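Speaker notes, Prarkura user day, Sunday, January 14, 2018
Gripper care outside the lab

Slide 1: Who's talking
Hi everybody! I look after the hand-held grippers at Sterkthorpe, so if a finger sticks, it lands on my bench. (Pause, let the folks at the back find seats.) I'm going to stick to one tool today, the two-finger one with the blue pads, and how I keep it going when the work is folding clothes on a bed. Fabric looks like an easy job and it's murder on the moving parts.

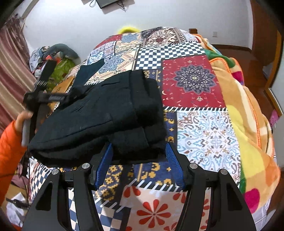

Lint is my big enemy. It gets in at the pivots, packs down, and one finger starts to lag behind the other. I used to wait for somebody to complain. Now I brush out the joints every 110 folds, no matter how good they feel, and I check the screws while I'm in there. Snug, please! If you crank them down the finger drags, and then you've made your own problem.

Slide 2: Pads
These wear faster than you'd think. I wipe them with a damp cloth, let them air dry, and look at the texture under a desk lamp. Smooth patch? Swap it. We got up to 126 hours out of a pair back in June, but that was mostly cotton, and knits chew them up. Change both sides together. I tried doing just the bad one (I was being cheap) and the cloth twisted every time it closed.

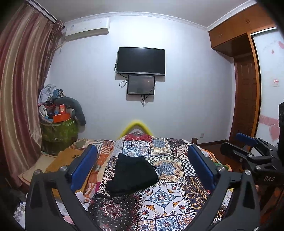 Slide 3: The two-minute check
Squeeze the handle 25 times, slowly, no cloth in it. Listen for a click. Then close the pads on a strip of paper and tug. It should hold evenly from one edge to the other, and if it swings, go back to the screws. We do this on both grippers before anyone starts, and I write the result on masking tape stuck to the case. Berge has a nice spreadsheet for it. I still like tape. 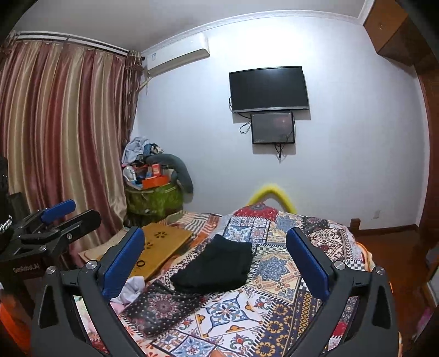
Can I oil the pivots?
Please use a dry lubricant, and only a tiny bit. Oil grabs lint, and it creeps onto the pads. The team at Prulivbridge sent me a pair that had been oiled and I ended up stripping the whole thing down.

(If there's time, pass the worn pads along the front row. Get them back before lunch!)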